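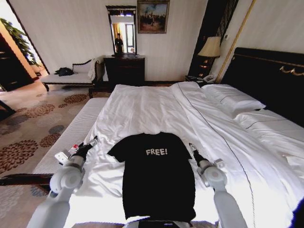

A bed gives way under the hand, one respondent at Stalgate objected, and any fold made on it has to be made twice. The objection was repeated in several of the written returns, and it conflicts with the preference recorded in the room diaries, where the bed was the surface most often chosen for folding guest clothing. The present section considers the two findings together.

Figure 2. Short-sleeved T-shirt spread flat on a white duvet, printed side up, collar towards the headboard. Note the creasing of the duvet.

4.2 The bed as a folding surface

The Irkemon diaries cover 357 garments handled over six weeks in the bedrooms of the Devine and in the guest house at Stalgate. Each entry gives the type of garment, the surface used, the starting position and the number of folds. Entries in which the surface had been left blank were returned to the writer and completed the same day where possible. Garments hung straight from the floor or chair were recorded separately and are treated in Section 4.4.

Three kinds of surface are named in the diaries: the bed, the desk or dressing table, and the bench at the foot of the bed where a room has one. The desk is firm but was seldom clear. The bench is firm enough for trousers folded along the leg, although a shirt with its sleeves out is usually wider than the seat and the sleeves hang over. Only the bed takes a T-shirt at its full spread. In a room furnished like that in Figure 2, which has a long bench with a white cushioned top, the choice between the two is a choice between firmness and area.

The usual starting position for T-shirts was collar away from the folder and hem towards the near edge of the mattress, as in the figure. In this position the hem is within reach and the collar is the furthest point. Folders of shorter stature reported leaning on the mattress with one hand to reach the shoulders, which pulls the bedding towards them and drags the garment with it. Turning the shirt through a right angle removes the reach but places one sleeve at the far side, and several folders gave up the method after trying it.

4.3 Effect of the bedding

The condition of the duvet matters more than was allowed for in the first version of the diary form. A ridge under the cloth is easily taken for a crease in the garment. Smoothing the shirt flattens the ridge for a moment and moves it elsewhere, generally under the second sleeve. Piping on the cover has a similar effect where it passes beneath the garment, and the instruction sheet was changed to ask that shirts be laid clear of it.

Dark cotton on a white cover gives a clear outline, and errors in the alignment of the sleeves can be seen at once. The same contrast is of little help inside the outline. On a black shirt, shallow creases are hard to see under ordinary room lighting, and near a window the bright bedding makes them harder still. Folders dealt with this by touch, passing the flat of the hand from the chest to the hem before the first fold.

Printed shirts need a further remark. Lettering across the chest supplies a reference line that a plain shirt lacks. A folder can judge from the row of letters whether the body is square to the shoulders, and can set the side folds at equal distances from the first and last characters. Where the finished packet was to show the print, the shirt had to be turned face down before folding, and the reference was lost at the point of greatest use. Two of the diaries describe folding face up and inverting the sleeves afterwards. The results were less regular and the practice was not taken further.

The Fodor board, a stiff panel laid on the mattress beneath the garment, was supplied to both houses from the fourth week. It removed the ridges and most of the drag. It also had to be carried from room to room and wiped between uses, and by the last Thursday of the study it was being left on the trolley. Garments folded with the board are marked separately in Table 6 and are excluded from the comparison of surfaces.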